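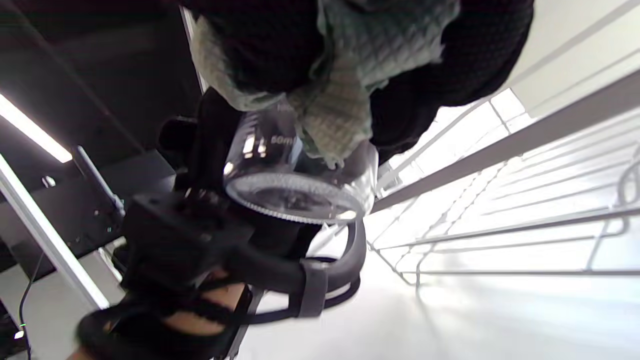

Hubmann HG-2 Hand-Held Gripper
Safety notice and replacement finger set

Applies to: HG-2 grippers supplied by Zenesmont Laboratory Equipment
Notice issued: 18 July 2025
Replacement part: finger set 461
Status: in stock

The HG-2 is a hand-held gripper for recording and rehearsing handling tasks before they are transferred to a robot arm. It is used in teaching laboratories and automation workshops for the handling of light vessels, cloths and small containers. This page has been revised to include a safety notice. Owners of existing units are asked to read it before the gripper is next used with glass.

What went wrong

In January, the Sindley training laboratory reported that a glass beaker had slipped from an HG-2 during a drying exercise and broken on the bench. No injury occurred. The gripper was returned to our Hostwood workshop, where the fault was reproduced. The pad on one finger had begun to separate from its backing at the lower edge. Under a light grip the pad held its position. When the vessel was tilted and a cloth was pushed into it, the pad shifted sideways and the grip was lost.

A second fault was found on the same unit. The finger return spring had weakened, so that the fingers closed unevenly and placed more load on one side of the glass. This fault can crack a thin-walled vessel without any slip taking place.

Units affected

Finger sets without a stamped part number on the inner face should be treated as affected. Sets stamped 461 have a molded pad with no glued joint and a heavier spring – no action is needed on these.

Action required

Stop using affected units with glass. They may remain in use with plastic vessels and cloth until the new set is fitted.

Inspect both pads under good light. Press the lower edge of each pad with a thumb. Any movement means the set must be withdrawn from all use.

Open and close the gripper slowly with nothing in it. Both fingers should meet at the same moment.

Discard any glassware that was held by a faulty unit and shows chips or scratches.

Replacement set 461

Contents: two fingers, two springs, fitting screws, instruction sheet
Rated grip cycles: 4,000
Largest vessel: 100 ml
Maximum load: 100 g, including contents
Cleaning: damp cloth and mild soap; do not soak

The set is supplied free of charge to registered owners of affected units. Fitting takes a few minutes with the key supplied with the gripper. Units that fail the closing test after fitting should be returned to Hostwood for repair.

Working with glass

Cut-resistant gloves and eye protection should be worn whenever glassware is handled with the HG-2. Wrist straps must leave the user able to release the gripper at once.

Reporting a fault

Please send the serial number and a short account of the task to Zenesmont Product Safety through the contact form. Keep the removed fingers until a reply has been received – they may be requested for inspection.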